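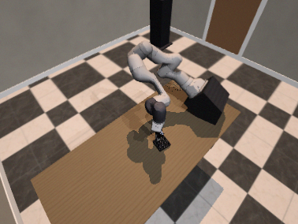

Board task in Storness, gripper closed on the board over the wooden table.

Brostotside demo collection: frequently asked questions

Quick answers for people driving the arm. Updated in July, in bits, between other things. If your question isn't on here use the form at the bottom of the sign-up page.

What am I signing up for?
Driving a simulated robot arm from your own desk. You do a small task over and over, we record it, a policy gets trained on the recordings. No real arm on the other end, so nothing to break except your patience.

Do I need to know anything about robots?
No. If you can use a game controller you're fine. Some of the cleanest demos in the set came from people with zero robotics background. Some of the worst came from us.

What do I need to run it?
A computer that can handle Storness (our simulator, download link comes with your login). A Fashola hand controller if you have one. If not, keyboard and mouse works, just slower. Gamepad support is in but flaky on older machines, sorry.

What's Gasdale then?
The task list. Board pickup, board turning, a few others. You get assigned one. You can ask to switch after your first batch is in, not before. The switching form is a pain on our side.

How long is one demo?
Cutoff is 56 seconds. After that the recorder stops and the attempt is thrown out. Sounds tight. Isn't really, once you stop fussing with the last bit of alignment.

Can I practice first?
Please do. Practice mode is in the top menu, nothing gets saved. You then need 3 good runs in a row before the record button lights up. A dropped board resets the count. So does hitting the table hard.

How do I move the arm?
With the Fashola: hold the side button and move your hand, gripper follows. Let go of the button and the arm stays put while you move your hand back somewhere comfortable. People forget this and end up with their elbow behind their ear. Clutch early, clutch often.

With the keyboard: arrows for sideways and forward/back, R and F for up and down, Q and E for wrist twist. Space opens and closes the gripper. All remappable.

Am I controlling the joints or the gripper?
The gripper. You say where the tip should go and the solver works out the joints. There's a joint mode in settings but leave it off for recorded demos, we can't mix the two in one batch.

The arm folded itself into a knot. Did I do that?
Sort of. Solver picked a legal pose, just not a pretty one. If the gripper still goes where you want, carry on, weird poses are fine as training data. If it starts lurching when you make tiny moves, you're near a bad spot. Press Home, start the attempt over. Don't try to fight your way out of it while recording, we get long wiggly recordings and somebody has to trim them.

What counts as a good demo for board pickup?
Come down from above. Close on the board. Lift it clear of the table. Hold it steady until the tone. Done.

Tilt is ok. It doesn't have to hang level, it just can't be slipping. Small corrections on the way down are ok too, we actualy want some of those. What we don't want is five stabs at the same grasp with a long think in between.

Should I be fast or careful?
Steady. Same sort of speed the whole way, slow down a bit near the board. The policy copies your pauses. If you stop to scratch your nose it learns to stop there too (we had a whole batch where the arm hovered before every grasp, took days to find out why).

What about approach angle? I keep coming in crooked.
Twist the wrist before you go down, high up where there's room. Line the fingers up with the board first, then straight down. If you twist while you're low the fingertips drag the board around and you're chasing it. The board starts at a different angle every time, so this is most of the skill honestly. Switch views if you can't judge the depth, the low side view is best for the last stretch, the overhead one for lining up.

Shadows help too. Leave them on if your machine can take it. Lots of drivers use the gripper shadow to judge height and turning them off makes the whole thing feel like guessing. 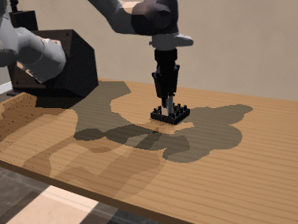
A reader of the old version of this page wrote in to say the depth advice is backwards, and that drivers should do the whole descent in the overhead view and only look from the side after the fingers are already down, because switching mid-move is what made them jerk the controller. We tried it. Works for some people. So: pick one habit and stick with it for the whole batch. If switching throws you off, switch while the clutch is released and the arm is still. The same reader asked for a split screen with both views. It's on the list. No promises.

Do failed attempts get used?
Some. Mark it failed and upload it anyway if the failure was a real one, like a slip or a missed grasp. Those go in a separate pile for the success detector. Don't upload ones where your cat got the keyboard or the connection dropped. Just hit Discard.

Should I fail on purpose?
No. Fake misses look different from real ones. You can tell right away watching them.

I recovered after a bad grasp. Keep or toss?
Keep! Recoveries are great. If you bumped it, regrasped and finished inside the time, that's a success, mark it as one. Tick the "recovery" box so we can find it later.

How many demos do you have?
1,693 accepted for board pickup at last count. Target is 2,000. Other tasks are further behind, board turning especially, so if you don't care which one you get, say so when you sign up.

How many should I do?
As many as you feel like. Better to stop when you get sloppy. You can see it in the recordings, people's last batch of the night is always all over the place. Take a break, come back.

Why was my batch rejected?
Usual reasons: joint mode was on. Camera view locked to a custom one. Every demo started from the same board position (means randomize was off, check the little dice icon, it resets after updates and yes we know). Gripper going through the table, which is a physics glitch and not your fault but we still can't use it.

You'll get a short note with the rejection. If the note makes no sense ask us, sometimes it's us that got it wrong.

Is there lag?
A bit, on the first run after launch. Do one throwaway demo. If it stays laggy, drop the window size before you touch the physics rate. DO NOT change the physics rate. Recordings at a different rate have to be thrown away.

Will this work on a real arm afterward?
That's the hope. Sim demos first, then a smaller set recorded by hand on hardware, where someone grabs the arm and walks it through the motion. The hand-guided part is separate and you have to be on site for it. Not open for sign-ups right now.

Why not just do it all by hand-guiding then?
Slow, and needs an arm per person. In sim a bunch of people can drive at the same time from home, at 2am if they want. The trade is feel. You get no push back from the board through the Fashola, only a buzz on contact, so you're relying on your eyes more than you would with your hands on the thing.

What do you record about me?
Controller input, arm state, the rendered views, your driver number. No mic, no webcam. You can ask for your demos to be pulled any time before a dataset release. After a release we can only take them out of the next one.

Can I see what the policy learned from my demos?
Yes, kind of. Playback clips go on the driver page after each training run. They're from a policy trained on everybody's, so don't go looking for your own style in there. Although left-handed drivers keep telling me they can spot theres.

My login doesn't work.
Driver number, not email. Password is case sensitive. Still stuck, use the form and include your driver number, please, or I have to go hunting for it.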